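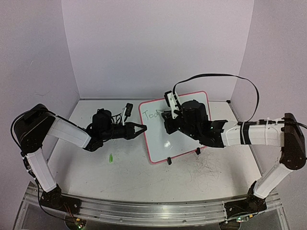 Distemper again. Third go at the cool gray for the Clinamdale stairwell, and it still dries too blue. Mixed wet it looks right every time, then overnight the warmth goes out of it and I'm left with something like a school bathroom. The color I keep steering for is the pale lavender-gray on the walls there, the three sides round the white tabletop – gray first, then a bit of violet when you look again next to the white. Ours has it the other way round. Violet first and the gray never catches up.

April, morning – Borghild Engström
4 min read

Recipe as mixed, batch C:
2,000 g whiting, soaked overnight, water poured off in the morning
200 g rabbit skin glue, dry weight, in the usual water
lamp black paste, one flat teaspoon, then another half
ultramarine violet, on the tip of the palette knife, four times
raw umber, none (this was probably the mistake)

Whole bucket came to 3,112 g with the bucket taken off. Wrote that down so I can scale it for the upper landing without guessing like last time.

Glue was too hot when it went in. I know, I know. Phone rang, it was the Jaramillo people wanting their stencil brushes back, and by the time I was off it the pan was nearly simmering. Let it cool but I don't trust the size now. Rub test this afternoon will tell. If it dusts, the glue's cooked and C is out whatever the color does.

Asuka Kobori came by and looked at the boards. She thinks the black is the trouble and the violet is fine. Lamp black goes blue when it's let down this far in white, she says swap it for vine black or bone black and leave the rest alone. Makes sense. I had it in my head that vine black was the bluer one, need to look at the old boards under the sink. She also thinks the lining paper is sucking harder on the left board, you can see the brush laps. True. Seconds coat should even it out, if not, size the paper first.

Boards so far:
A – no violet, lamp black only. Cold, flat. Not bad for a cellar
B – violet doubled. Awful. Easter egg
C – as above. Close, too blue
D – not mixed yet. Bone black for lamp, umber on the knife tip, violet down to three

Card 561 in the Purkari book is the nearest printed match I've found, but the card is a shiny coating and ours is dead matte, so holding one against the other in daylight is only half useful. Ilona Nyitrai wants a number to give the client. Told her no number until D is dry. She was nice about it.

2:40 pm. Rub test on C: light dusting on a black sleeve, worse at the bottom edge where I went thin. Not hopeless. Second rub with a damp cloth lifted a lot but it's soft distemper, it's supposed to lift. Still calling the glue weak.

Soaked glue for D, kept the lid on this time. Bone black in paste from Daveo, jar is half dried out and lumpy, had to mull it for ages. Strain it twice before it goes near the whiting or we get streaks, we had streaks in the hall cupboard and I'm not doing that again.

Uyên Phùng asked if the stairwell handrail is getting done in the same white as before. Don't know. Ask.

D on the board at 4:15, one coat. Wet it's a horrible mud. Good sign maybe, the wet ones I liked have all dried wrong. North light only when judging it, not under the strip lamp, and put a bit of plain white next to it or the violet won't show at all.

To do
– wash the big brush properly, it's got size up in the ferrule
– order whiting, last sack is open and getting damp
– find old vine black boards
– label the buckets!! two of them just say "gray"

Last updated: April, 5:30 pm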